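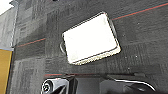

The tile maker of Vollanness

When I came to Vollanness for the first time, I was looking for a toilet. The woman in the bakery sent me across the street to the tile workshop, and there I met Noel Estrella, who showed me the door without lifting his eyes from his table. When I came out again, he asked if I wanted to see the kiln. I said yes, and so I missed my bus.

It was two years before I came back with a notebook. The workshop was the same, only the kettle was new. Estrella makes floor and wall tiles by hand, mostly for people who own old houses and need a few pieces to fill a gap. He learned the work in Jonthorpe, at a factory which is now closed, and he is 43 years in the trade if you count the time when he only swept.

"I count it," he said. "When you sweep, you see what people drop. It is mostly their mistakes."

I asked him how a boy decides to make tiles. He laughed a little and said that he did not decide. His aunt cleaned the offices at the factory and she heard they wanted somebody small who could get behind the drying racks. "I was small for one more year. After that they had to find me another job, so they put me with the glaze."

The factory was founded in 1892 and it was known for one product, a plain white wall tile with a soft edge. You can still find it in the butcher shops and the public baths of the region. I said that a white tile sounds like the easiest thing to make. He put down his cup.

"White is the worst. With a blue or a green, the glaze can be a little thick here, a little thin there, and the customer says how nice, it is handmade. With white he says, why is this one yellow? And he is right, it is yellow. The clay comes through. You have to put a layer between, what we call the slip, and the slip has its own opinions."

He keeps 11 whites on a board behind the door, each with a number written in pencil on the back. To me, four of them were the same. He held them near the window, one after another, and waited politely until I pretended to see it.

"In the morning you will see it," he said. "Come in the morning."

I did come in the morning, and I saw it with two of them.

Most of his orders start with a broken piece in an envelope. People write to him from far away, from Zilport and even farther, and they send a corner or a chip wrapped in kitchen paper. First he measures the thickness. A new tile that is too thick is a bigger problem than a new tile in the wrong color, because the floor will not lie flat and somebody will trip over it. Then he looks at the color of the body, where it is broken. Only at the end does he look at the glaze.

"The customer talks about the color for one hour on the telephone," he told me. "I listen. Then I ask how thick it is, and it is silent, and then I hear him walking to look for a ruler."

We talked about the clay. For a long time he bought it from a pit near Mangubat, a red clay with a lot of sand in it, which dried slowly and did not bend. The pit closed and he has tried several others since then. The one he uses now is smoother and he does not like it much. It makes a good edge, he admits, but the tiles curl at the corners when the workshop is too warm. He turns them over every few hours and puts boards on top. In summer he sleeps upstairs, so he can turn them at night also.

I wanted to know if this was necessary, or if it was maybe a habit.

"My wife asks this too," he said. "One time I did not turn them. I went to a wedding. I had a whole shelf of soup plates."

He has no apprentice at the moment. The last one stayed until spring and then went to study surveying, and Estrella speaks about him without bitterness. He was good with the glaze and bad with waiting. A tile needs close to three weeks from the clay to the finished piece, and most of this time it is only lying there. "You can read, you can sweep. He did not like to read and he did not like to sweep."

Before I left, I asked what he has on his own bathroom floor. He seemed to find this question a bit impolite, but he answered it. It is linoleum -- gray, bought in a shop, put down by his brother-in-law over one afternoon. He has planned to replace it since they moved in. The tiles for it are made, he says, they stand in boxes under the stairs, but every winter a customer needs some pieces in exactly this size and he sells a few.

"There are still enough for the part behind the door," he said, and went to turn his boards.

The workshop is open in the mornings, except when he is firing. If the kettle is on the windowsill, you can knock.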